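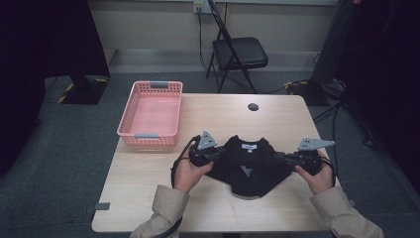 검은 티셔츠를 개는 오후

나는 빨래 개는 일을 오래 미워했다. 세탁기 돌리는 건 괜찮다. 너는 것도 괜찮다. 그런데 다 마른 옷을 앞에 두고 앉는 순간 갑자기 손톱이 길어 보이고, 냉장고 정리가 하고 싶고, 몇 년째 연락 안 한 친구 안부가 궁금해진다. 우리 집 빨래는 그래서 대개 의자 위에서 산다. 의자가 차면 침대 끝으로 가고, 잘 때는 다시 의자로 돌아온다(이 왕복이 길어지면 결국 그냥 입고 나간다).

그런 내가 5월 한 달 동안 옷 개는 법만 붙들고 살았다. 편집회의에서 '옷장 말고 옷 자체를 들여다보는 기사' 얘기가 나왔을 때 하필 내가 제일 크게 웃었기 때문이다. 웃은 사람이 쓰는 걸로 정해졌다. 우리 편집부는 그런 식이다.

첫 번째로 정한 원칙은 검은 티셔츠부터 시작하자는 것이었다. 내 옷장을 열어 보면 알겠지만 검은 티가 너무 많다. 목이 늘어난 것, 목이 늘어나기 직전인 것, 여행지에서 산 것, 공연장에서 산 것, 왜 있는지 모르는 것. 꺼내서 세어 봤더니 17장이었다. 접어서 포개 두면 위에서는 전부 똑같이 까맣고, 원하는 걸 찾으려면 탑을 무너뜨려야 한다. 아침마다 무너뜨렸다. 저녁에 다시 쌓은 적은 거의 없다.

이 얘기를 했더니 세탁소 겸 수선집 '스쿠베티(Skuvetti)'를 하는 마르기트 세테르(Margit Sæther) 씨가 한참 듣다가 물었다. 옷을 어디서 개느냐고. 침대요, 했더니 고개를 저었다.

"침대는 푹신하잖아요. 손이 지나가면 이불이 따라와요. 옷도 같이 따라오고. 그러니까 안 되는 거예요. 상에서 하세요, 상에서."

너무 당연한 말이라 좀 억울했다. 그런데 정말 그랬다! 단단한 상판 위에서는 손바닥으로 한 번 쓸면 옷이 쓸린 대로 있다. 침대에서는 세 번 쓸어도 어딘가 우글우글하다. 나는 그날로 식탁을 빨래 개는 상으로 쓰기 시작했고, 대신 밥을 소파에서 먹는 사람이 되었는데, 그건 다른 기사에서 다루겠다.

세테르 씨에게 배운 순서는 이렇다. 먼저 목 뒤 라벨을 찾는다. 검은 옷은 앞뒤가 헷갈리니까 하얀 라벨이 등대 노릇을 한다. 라벨을 찾았으면 양쪽 어깨를 잡는다. 소매 말고 어깨다. 어깨 솔기를 잡고 가볍게 털어 내려놓으면 몸판이 저절로 반쯤 펴진다. 그다음에 밑단을 당겨서 맞춘다. 나는 평생 밑단부터 잡았던 사람이라 처음엔 손이 자꾸 아래로 갔다. 어깨부터, 어깨부터, 하고 중얼거리면서 했다.

접는 방법은 세로로 셋 중 하나씩 안으로 넘기는 것, 반으로 접고 소매를 넣는 것, 가게 진열대에서 하듯 한 번에 휙 뒤집는 것까지 다 해 봤다. 마지막 것은 영상으로 보면 마술 같다. 내가 하면 그냥 옷을 던지는 사람이다. 사무실 막내 니샤 팔(Nisha Pal)은 단번에 성공해 놓고 "왜 안 되세요?" 하고 진심으로 물어봤다. 나는 점심 내내 말을 아꼈다.

프린트가 있는 옷은 따로 얘기해야 한다. 무지 티는 아무렇게나 접어도 티가 덜 나는데, 앞판에 그림이 크게 들어간 옷은 금이 간다. 특히 검은 바탕에 하얀 잉크를 두껍게 올린 것들. 한번 접힌 자국이 생기면 그 자리에서 그림이 갈라져 까만 바탕이 비친다. 이번에 제일 오래 들여다본 것도 그런 옷이었다. 수채화풍 튤립이 크게 들어가고, 흰 물감이 튀고 흘러내린 것처럼 가장자리가 삐죽삐죽한 티셔츠. 보라색 꽃잎이 예뻐서 개다 말고 자꾸 보게 된다.

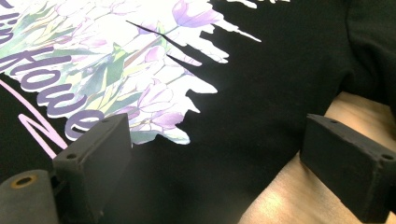 튤립 프린트 티셔츠. 큰 그림은 활짝 펴 놓고 결을 먼저 살핀다.

프린트 옷 다루는 법은 리투 두베이(Ritu Dubey) 씨에게 물었다. 소량 인쇄 공방 '클런스(Clunance)'에서 6년째 티셔츠를 찍고 있는 사람이다. 전화를 걸었더니 기계 소리가 커서 둘 다 고함을 질렀다.

"그림을 안으로 접으세요! 바깥으로 접으면 옷끼리 비비잖아요!"

그럼 접는 선은요, 하고 나도 고함을 질렀다.

"그림 한가운데는 피하고! 매번 같은 데 접지 말고!"

이게 은근히 어렵다. 사람 손은 늘 하던 자리에서 접는다. 나는 위에서 삼분의 일쯤 되는 곳을 꼭 접는데, 하필 거기가 대부분의 티셔츠에서 그림의 제일 예쁜 부분이다. 두베이 씨는 아주 아끼는 옷이면 접지 말고 느슨하게 말아 두라고 했다. 말 때는 그림 쪽에 얇은 면 손수건을 한 장 깔고. 다림질은 뒤집어서, 그림 위로는 다리미를 직접 대지 말 것. 여기까지 받아 적는 데 통화를 두 번 했다. 첫 번째 통화의 메모에는 "손수건"을 "손수레"라고 적어 놨다.

그런데 개는 것보다 더 큰 문제는 개고 난 다음이다. 개긴 갰는데 옮기기가 싫다. 방까지 몇 걸음이나 된다고, 그 몇 걸음이 싫어서 식탁 위에 탑이 선다. 이건 바구니로 해결했다. 옷을 개기 전에 빈 바구니부터 상 위에 올려놓는 것이다. 바닥 말고 상 위에. 바닥에 두면 허리를 숙여야 하고, 숙이기 싫으면 옆에 쌓게 되고, 그러면 원점이다.

바구니는 옆면에 구멍이 뚫린 플라스틱이 제일 낫다는 게 내 결론이다. 라탄도 써 봤고 천으로 된 것도 써 봤다. 라탄은 보기엔 정말 근사한데 니트 올이 자꾸 걸린다. 천은 가벼워서 좋지만 옷을 세워 넣으면 옆구리가 주저앉는다. 구멍 뚫린 플라스틱은 밖에서 안이 대충 들여다보이고, 손잡이가 있으면 그대로 들고 가면 된다. 색은 분홍을 추천한다. 이유가 있는데, 검은 티를 넣었을 때 바닥에 양말 한 짝이라도 남으면 바로 보인다! 까만 바구니를 쓰던 시절 나는 양말을 몇 짝이나 잃은 줄 알았다가 바구니를 버릴 때 다 찾았다.

동네 생활용품점 '겔라흐(Gerlach)'에서 작은 플라스틱 바구니를 하나에 2,000원 주고 샀다. 욕심을 내서 큰 걸 살까 망설였는데, 옆에서 같이 고르던 미낙시 칸드팔(Meenakshi Kandpal)이 말렸다. 우리 잡지에서 살림 지면을 오래 만든 선배다.

"큰 거 사면 꽉 찰 때까지 안 옮겨. 내가 너를 알잖아."

반박을 못 했다. 작은 걸 샀고, 선배 말이 맞았다. 티셔츠 5장이면 얼추 차고, 차면 들고 가게 된다. 들고 가는 김에 서랍에 넣게 되고, 넣는 김에 서랍도 한 번 들여다보게 된다. 나 같은 사람에게는 이 '하는 김에'가 거의 전부다.

서랍 안에서는 눕히지 말고 세우는 쪽으로 바꿨다. 접은 옷을 책처럼 꽂아 두는 것, 다들 한 번쯤은 들어 봤을 방법이다. 나도 들어만 봤다. 해 보니 검은 티에 특히 좋은데, 문제는 세워도 까맣다는 것이다. 그래서 프린트가 있는 옷은 접었을 때 그림 한 귀퉁이가 위로 살짝 오게 했다. 그림을 안으로 접으라던 두베이 씨 말과 부딪히는 것 같지만, 마지막 한 번만 느슨하게 돌려 접으면 가장자리 조금은 내놓을 수 있다. 무지 티는 목선이 보이게 세운다. 둥근 것, 브이 모양, 늘어난 것. 늘어난 것은 잘 때 입는다.

중간에 한 번 고비가 왔다. 어느 목요일 밤, 마감을 끝내고 들어왔더니 빨래가 건조대에 그대로 있었다. 걷어서 의자에 놓으려는데 의자가 비어 있어서, 그게 좀 아까웠다. 텅 빈 의자를 몇 년 만에 본 거라서. 그래서 그냥 서서 갰다. 라디오를 틀어 놓고, 라벨 찾고, 어깨 잡고, 밑단 맞추고. 노래가 끝나기 전에 다 갰다. 이렇게 금방 끝나는 일을 두고 그 세월을 미뤘다니 화가 나서 물을 한 컵 마셨다.

물론 매일 잘되는 건 아니다. 옆집에 사는 킹파이 콴(King-fai Kwan) 씨에게 자랑했더니 자기는 티셔츠를 전부 옷걸이에 건단다. 어깨에 뿔 안 생겨요? 물으니 "입으면 들어가던데요" 하고는 쓰레기봉투를 들고 내려갔다. 그 대답이 며칠 동안 머리에 남았다. 나도 결국 얇은 것 몇 장은 걸기로 했다. 두꺼운 옷걸이로만.

마지막으로 자잘한 것들. 갓 걷은 옷은 잠깐 상에 펼쳐 두었다가 개면 접은 선이 순하다. 소매 끝이 헐렁한 옷을 입고 개면 자꾸 걸리적거리니 한 번 걷어 올릴 것(나는 이걸 꼭 세 번째 장쯤에서 깨닫는다). 보풀은 개기 전에 떼야지 개고 나서 떼면 다시 펴야 한다. 그리고 상 위의 컵은 먼저 치우자. 튤립 티셔츠 옆에 커피를 두고 팔을 크게 휘두른 사람의 부탁이다. 다행히 안 쏟았다.

다음 달에는 양말을 한다. 편집회의에서 이번에는 안 웃었는데 또 나다.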